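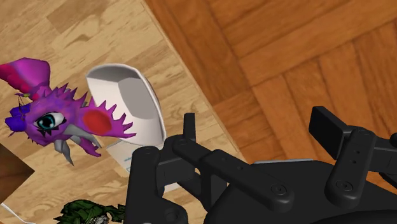 Figure 3. Wrist view in the Rolevano simulator, with the dragon toy beside the paper cup.

4.2 Trial of the Rolevano kit

We came to the Rolevano kit with a good deal of goodwill, having spent a long June with its older cousin from Trunano, and we were glad to find the setup so much kinder to newcomers. The kit ships with 60 tabletop layouts - we kept 49 of them - and from these we gathered 2457 simulated grasps. Small toys with spiky outlines, like the dragon in Figure 3, were the ones we enjoyed testing most.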